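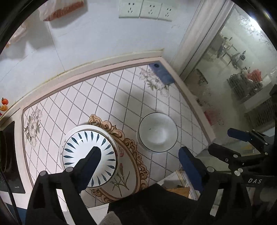

Last changed: November 2024

Workshop newsletter: the hand-held gripper build, part two

The October item covered the linkage and stopped at the point where both fingers closed on the same line. Since then the work at the Flirkenico shared workshop has moved to the pads, the joints and the first sessions at a laid table. Members who asked for dimensions will find them in the build folder, under the project name Torketti. What follows is a summary of the changes and the reasons for the larger ones.

Pads

The fingers are faced with dark blue pads, and the pad on the left finger has a serrated lower edge. The serration was cut after the pads were cast. The first set was plain, and plain pads slid down the outside of a bowl as soon as the wall curved inward. Three tooth depths were tried. The shallowest made no difference that could be felt at the handle. The deepest folded over under load and did not recover well. The middle one is in use.

Pads are cast in a two-part printed mold, using the casting rubber the workshop keeps on the open shelf. Let the mix stand before pouring. Bubbles near the face show up later as pits, and a pit at a tooth root is where the tear starts. Cure time on the label is correct for the main body of the pad but short for the teeth, so leave the mold closed overnight.

The pads are held by a slot and one screw. Glue was used on the previous version and was a mistake. Changing a glued pad meant changing the finger.

Joints

Each pivot is a metal pin through a printed boss, with a washer on both faces. The bosses on the outer joints wore oval on the first handle after 544 closing cycles, measured by a counter on the trigger. The play at the fingertip was then large enough to see. The bosses have been thickened and the holes are now reamed after printing, where before they were printed to size. The same test was run again on the new parts to the same count, and the play could be measured with a feeler gauge but not seen.

Do not overtighten. A joint that has been pinched down feels precise on the bench and then sticks halfway when the trigger is let go. The correct setting is the loosest one that does not rattle. Use thread locker on the screw and keep it off the washer.

The openings in the arms save little weight. They were put there to reduce print time, and they also give access to the inner screw heads. Print the arms flat, with the layers running along the length. One set was printed upright to fit a crowded bed and both arms split at the joint.

Table sessions

Crockery was chosen for the first sessions. Most of the bench testing had been done with foam blocks, which forgive almost anything. A plate is a poor object for a two-finger gripper: low, wide and hard, with little to hold except the rim. A bowl is easier to approach and harder to keep level.

The procedure for a plate sitting in or on another dish is as follows. Bring the fingers in over the near side of the rim with the handle tilted, one pad inside and one outside. Close until the pad face flattens. Lift the near side first, then bring the rest up. Going straight down with the fingers spread across the full width does not work with this linkage, which opens 101 mm at the tips and no further.

For the bowl, approach with the fingers level and close on the rim from one side only. Do not attempt to span it. The rim is thin, and the pads need to meet it square. If the bowl turns as the fingers close, the handle is rotated about its long axis and should be corrected before lifting.

A patterned cover stays on the table for these sessions. The lattice of dark dotted lines is useful to the image tracking, which needs fixed detail to follow when the handle moves. On the bare gray bench the position estimate drifted, and in the worst run it was lost altogether. Floral borders and scrolls are also acceptable to the tracker. Large plain areas are the problem, along with glare. Glass beside the table is workable as long as a bright reflection does not sit in the middle of the view for long.

The cover does have one drawback. It moves when a dish is dragged, and the tracker then treats the movement of the cloth as movement of the handle. Lift; do not drag.

Recording

A session is 20 short runs with the same dishes. Each run starts with the fingers open and the objects at rest, and ends when the object has been set down and the fingers have opened again. Runs in which a dish is dropped or nudged are kept and marked. They should not be deleted, as happened twice in October.

Of the runs recorded so far, 39 have been checked by hand against the trigger log. The timing offset between the log and the picture is constant within a session but changes between sessions, so a single correction value cannot be used. The present method is to close the fingers sharply twice at the start of every recording and align on that. It is crude and it works to within one picture. A hardware sync line has been drawn up by the Pillai electronics bench and is waiting for a connector.

Cables should be routed along the back of the handle and tied at two points. A loose loop will find the edge of a plate sooner or later.

Known faults

The left finger closes slightly ahead of the right. The cause is uneven spring length, and springs cut from the same coil have reduced it without removing it. The effect on a plate rim is small. On a free-standing cup it pushes the cup sideways before the second pad arrives.

The trigger return is slow in a cold room. A lighter grease is on order from Plokon.

The wide lens bends straight edges toward the rim of the view. The calibration file in the build folder corrects this for the current lens mount only. Anyone who has printed the older mount must redo the calibration with the checkered board, and should not copy the file across.

Next steps

The next pad mold will have a narrower tip for picking up flatware, with the same slot and screw so that it fits existing fingers. The joint dimensions are frozen until the sync line has been installed. Members building their own handle can print from the current files now, with the exception of the trigger guard, where the lower screw hole is still out of position. The corrected guard will be posted in the same folder under the next revision letter.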